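3. Collecting the examples

Our part of the Tamo project was the lint roller task. Itziar Barroso set up the table and I ran the arm. We recorded 335 episodes in March and kept the ones where the roller stayed in the grip from start to finish.

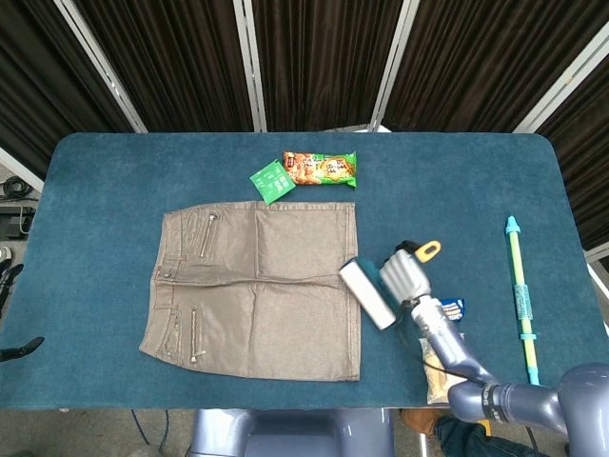
Garments were laid flat before each episode, with the waistband to the left. We left other items on the table on purpose - the model should learn to ignore them. Skirts with zippers were harder to label than plain ones, so we marked 16 episodes for a second check. Labels were stored in one file per episode, using the Clarham format.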